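Von: Ifeanyi Ogunleye
An: Sammlerliste Figuren und Fahrzeuge
Betreff: Re: Zuvell-Raumkreuzer, zweite Form?

Hallo Asabe, hallo an alle,

vielen Dank für deine ausführliche Nachricht. Ich antworte erst jetzt, weil ich zuerst meine eigenen Stücke aus dem Keller holen wollte.

Asabe Osagie schrieb:
> ich habe auf der Börse in Ullow einen Zuvell-Raumkreuzer
> von Lallusport gekauft, ohne Karton, aber mit beiden
> Landekufen. Der Händler sagte, es sei die erste Form. Auf
> der Unterseite fehlt aber das kleine Dreieck, das im
> Verzeichnis von Hegarty erwähnt wird. Die Kanzel geht
> außerdem nach hinten auf und nicht zur Seite. Habe ich
> eine Nachbildung gekauft? Bezahlt habe ich 70 Euro.
> Und weiß jemand, womit man alte Klebereste von den
> Flügeln bekommt?

Nach meiner Meinung ist es keine Nachbildung. Es gibt von diesem Raumkreuzer zwei Formen, und das Verzeichnis von Hegarty beschreibt leider nur die erste genau. Bei der ersten Form öffnet sich die Kanzel zur Seite, und das Dreieck befindet sich zwischen den Schraubenlöchern. Bei der zweiten Form wurde das Scharnier nach hinten verlegt und der Boden neu gemacht, dabei ist das Dreieck verschwunden. Ich besitze beide und habe sie gestern Abend nebeneinander gelegt. Die zweite ist auch ein wenig schwerer, das merkt man schon in der Hand.

Der Händler hat sich also geirrt, aber einen schlechten Kauf hast du deswegen nicht gemacht. Die Landekufen sind bei beiden Formen gleich und fehlen sehr oft. Abimbola Haruna hat im Januar nur für ein Paar Kufen fast so viel verlangt wie du für das ganze Schiff bezahlt hast.
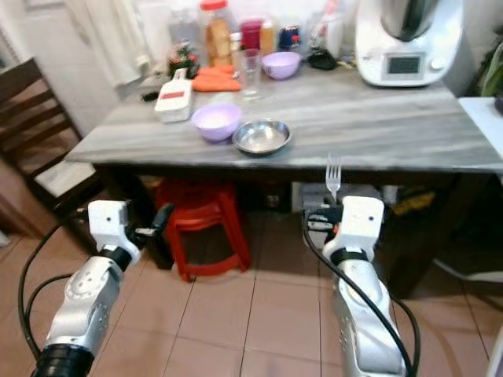

Zu den Kleberesten: Bitte nimm auf keinen Fall Aceton, das greift den Kunststoff sofort an. Ich verwende lauwarmes Wasser mit etwas Spülmittel und lasse den Flügel eine halbe Stunde darin liegen. Danach reibe ich mit dem Daumen, immer in eine Richtung. Was dann noch klebt, geht meistens mit ein wenig Speiseöl weg. Die silbernen Streifen musst du dabei aussparen – sie sind nur aufgedruckt und halten das Reiben nicht aus. Schleifpapier habe ich einmal mit 2000er Körnung versucht, das Ergebnis war eine matte Stelle, die ich bis heute sehe.

Eine Frage habe ich selbst auch noch. Chiamaka Mohammed hat hier vor längerer Zeit geschrieben, dass die zweite Form auch mit grüner Kanzel verkauft wurde. Im Archiv der Liste finde ich diese Nachricht nicht mehr. Hat jemand so ein Stück oder wenigstens den Karton dazu? Mir wurde eines für 300 Euro angeboten, und ich bin unsicher, ob die Kanzel nicht später gefärbt worden ist. An der Innenseite des Scharniers ist die Farbe deutlich heller, das gefällt mir nicht. Ich muss dem Verkäufer bis Freitag antworten.

Hauwa, falls du mitliest: Der Bogen mit den Aufklebern ist bei mir angekommen, die Nummer 80 fehlt aber. Vielleicht liegt sie noch bei dir im Umschlag?

Mit freundlichen Grüßen
Ifeanyi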